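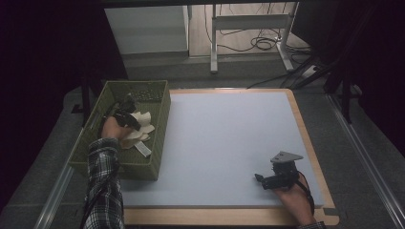 3.2 Unloading and flattening

Items were taken one at a time from a plastic basket with perforated walls and laid on a flat board with a wooden border. Figure 4 shows a cream-white cloth still bunched in the basket.

We logged 861 items over 60 sessions. An item counted as flat when no fold crossed its middle and all corners were visible from above. Thin cottons often needed a second pass – the hem tended to roll under – and these were coded separately by Vondráček, with a check by Meijer on 200 items. Differences were settled by going back to the recordings. Towels were left out of the December sessions.

Figure 4. Cloth in the basket at the left edge of the board, before flattening.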